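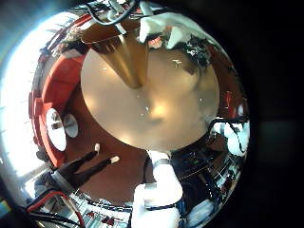 Why does a robot hand let go of something it was holding fine a second ago? In my case the finger controller was restarting itself, and the hand goes limp every time it restarts.

That took me two weeks to find, so I am writing it up.

The hand is three fingers on a small arm, controlled from a Golik board that I bought used from a shop in Risville. I have had it since last June. Each finger has its own motor and the board handles all of them. For months the worst thing that happened was a loose screw.

Then it started dropping things. I would close the hand on a part, the arm would lift, and somewhere on the way over the fingers would relax and the part would fall. After that the hand would come back and carry on with the next step as if it still had the part. There was no error on the screen. The arm never stopped, which bothered me more than the drops did. An arm that keeps moving with a dead hand on it is not something I want to be standing next to.

My first guess was grip force. I turned it up and the drops got more frequent. I should have paid attention to that, but I blamed the fingertips and spent an evening cleaning them. Then I swapped the USB cable. Then I reinstalled the control software, which cost me my saved positions - I had not backed them up.

What helped was turning on the full log and leaving the hand to open and close on nothing. I got through 497 cycles without a single fault. With a part in the grip, it failed before I had finished my coffee. So the load mattered.

I sent the log to Aslak Dahlgren, who used to work on this kind of board at Bakke. He wrote back the same night and told me to look at the uptime counter. It is one of the columns I always hide. At every drop it went back to zero. The board was losing power for a moment, starting again, and picking up the next command in the queue.

The cause was a crimp on the power lead. From outside it looked fine. When I pulled on it gently the wire slid out of the terminal with only 2 strands left holding. Under light load those strands carried enough. When all the fingers pushed at once the voltage sagged and the board reset.

I cut the lead back and put on a new terminal. I also checked the other leads I had crimped the same day with the same cheap tool, and one more was bad. The tool is in the trash. The new one is a Radonex and it does not release until the crimp is fully closed.

The wiring was half of it. The other half is that the arm had no idea the hand had restarted. I have changed the script so that it reads the uptime counter before every move, and if the number is lower than last time, the arm stops where it is and waits for me to press a key. I tested it by pulling the hand's power plug in the middle of a lift, with the arm set to its slowest speed. The part fell and the arm stopped.

I still want a proper stop signal on a wire between the two, so the arm does not depend on a script checking a number. There is a spare input on the arm controller for it. I need to find the right connector first, and the shop in Risville is out of them.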